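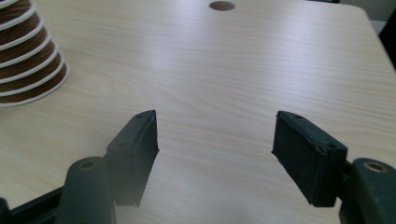
The craft table. Glossy tops show every streak if you wipe them wrong.

15 Jul 2016

I used to go after my table with whatever spray was under the sink, and then wonder why it looked cloudy by dinner. These days I keep it simple. One soft cloth, barely damp, with a drop of dish soap, and I go with the grain from one end to the other. Then a second cloth, bone dry, right behind it. If you let the water sit and dry by itself you'll be buffing all afternoon (ask me how I know!).

For sticky stuff, like price labels or the kids' glue, rub in a little cooking oil and leave it 17 minutes or so while you do something else. It should roll off under your thumb. Please don't use the green scrubby side of the sponge. I did that once in February and I can still find the spot when the sun comes in low.

If your table has a cord hole, run a dry toothbrush around the edge before you wipe. Crumbs love it in there, and once they get wet they turn to paste.
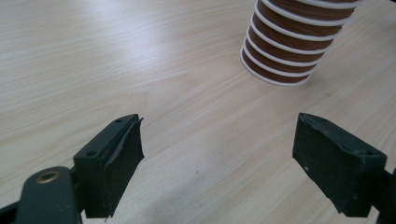 Paper cups, ready for paint water or buttons.

My other big tip is paper cups. I buy the Hellico ones in sleeves of 33 and go through them like crazy: mixing wood filler, sorting screws, starting basil seeds on the windowsill. Keep them stacked until you need them so dust stays out, and write on the side with a marker before you fill them, while they're still easy to hold.

Old T-shirts make the best drying cloths, by the way. Cut off the seams and wash them without fabric softener, which leaves a film. I get 3 good cloths out of one large shirt.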